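In Praise of the Small Shop List

My mother-in-law, Zohreh Azimi, has never in her life bought groceries for a whole week. She buys for today, and if pressed she will buy for tomorrow morning, and when I married into the family I thought this was the silliest way to run a kitchen I had ever seen. I grew up with a chest freezer in the garage and a father who came home from the warehouse store with enough ground beef to feed a ball team. Shopping was a Saturday project, you did it with a long list and a strong cart, and then you didn't think about food again until the following weekend, except to complain that there was nothing to eat.

I have come around to her way, slowly and with a good deal of grumbling, and I'd like to make the case for it.

The big weekly shop asks you to know, on one afternoon, what you'll be hungry for five days later. I have never known this. I have bought eggplant in a fit of optimism and met it again the next Friday in a state I won't go into. My neighbor Aníbal Llanos once kept a notebook of everything his household threw out in the month of June, and he figured it came to 86 dollars, most of it greens. He told me this over the fence in the voice of a man confessing to something. I went inside and looked in my own crisper drawer and did not start a notebook.

When you buy a little at a time, you buy what looks good. There's a produce store near us called Tabrizi, narrow as a hallway, and Zohreh goes in most afternoons with no plan at all. She picks up whatever is nicest, has a long talk with Rostam Pakzad at the register (his knees, her knees, the price of saffron), and works out supper on the walk home. A bunch of greens, some fruit, something for crunch. It would all fit in one basket with room left over.
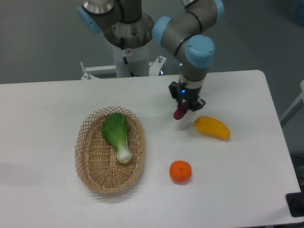
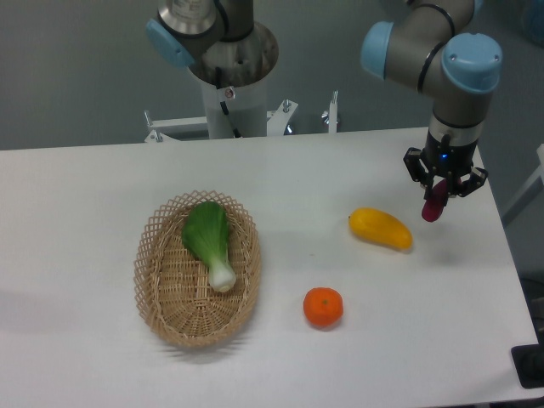
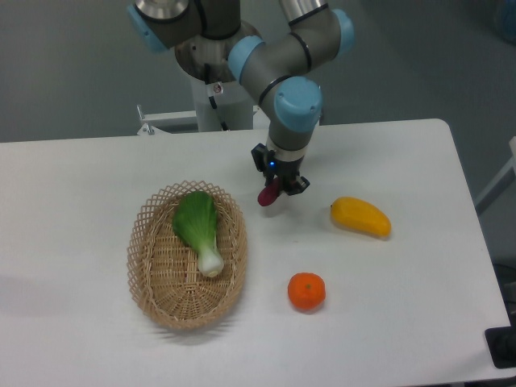
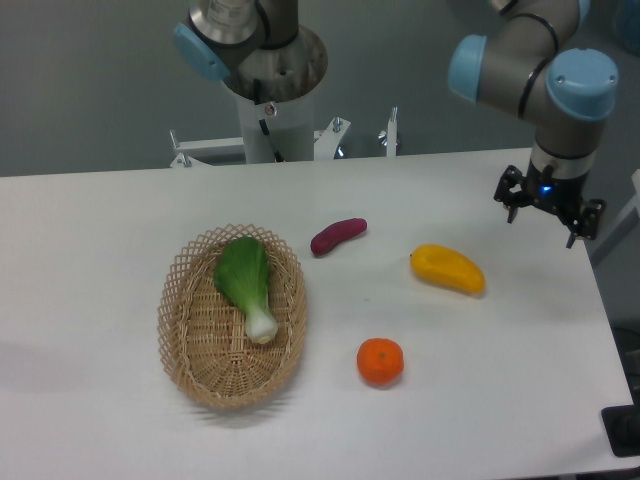

A basket and some produce on a white table.

But Who Has the Time?

I know, I know. I can hear my sister saying it. She has three kids and a long commute and the nearest decent store is 7 miles off, and if I told her to pop out every afternoon for a bunch of parsley she would be right to hang up on me. Zohreh is retired and lives four blocks from Tabrizi, and that is a kind of wealth, even if it doesn't feel like one when she's hauling melons in August.

So I don't want to preach. I only think a lot of us could do it more than we do. I stop twice a week now, on my way home from work, and I give myself fifteen minutes. I used to spend that long just hunting for a parking spot at the big place on Saturday mornings, and then I'd spend another hour inside it, walking past 128 kinds of breakfast cereal to get to the milk.

And I'll tell you what I'd miss if I gave it up, and it isn't the lettuce. I'd miss Rostam asking how the soup came out. I'd miss Hưng Trịnh from the bakery next door, who wanders in for lemons and will talk your ear off about his tomato plants if you let him, and I usually let him. I've lived in this town for nineteen years and I met more people in my first few months of shopping small than I had in all the time before that, when I was loading up the trunk and driving straight home.

We still keep rice and beans and onions in quantity, and Zohreh allows that this is sensible. The freezer has peas in it. But the drawer at the bottom of the fridge is mostly bare by suppertime these days, and when she comes over she opens it, looks in, and closes it again without saying a word, and from her that's high praise. Then she asks what we're having, and I tell her I haven't been to the store yet, and she goes to get her coat.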